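What I spent on food while the kitchen was out

Aug 11, 2019

The kitchen was out of use for most of the summer, so I kept every receipt and wrote the totals in a notebook. I wanted a real number before the work starts on the bathroom in September.

The total came to $2439 for two people. Of that, $571 was restaurants and takeout, which was less than I expected. Most of the rest was groceries, and groceries cost more when you can't cook. Cut fruit, bagged salad, rotisserie chicken, single cups of yogurt. I was paying for someone else's knife and stove.

Snacks were the part I had never looked at before. I had always put them in with groceries. When I pulled them out into their own column they came to $228, nearly all of it bought one at a time at the register. Chips, wafers, a bag of nuts for the car. None of it felt like spending.

Albane Hoarau lent us a hot plate for the last stretch and that helped. We made soup, eggs and a lot of rice. Phúc Bạch told me to boil eggs by the dozen and keep them in the fridge, and I still do that - they are gone in four days.

For the bathroom I'm keeping the same notebook but with three columns: meals, groceries, snacks. We will have the stove this time, so I set the limit at $400 for the month. I may have to move it.

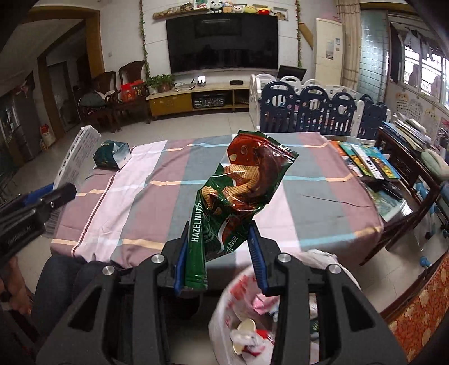
No. 228

Hazelnut is still my favorite of the wafers, and it has its own line in the snack column now. The notebook pages for June are next, once I find the missing gas station receipts.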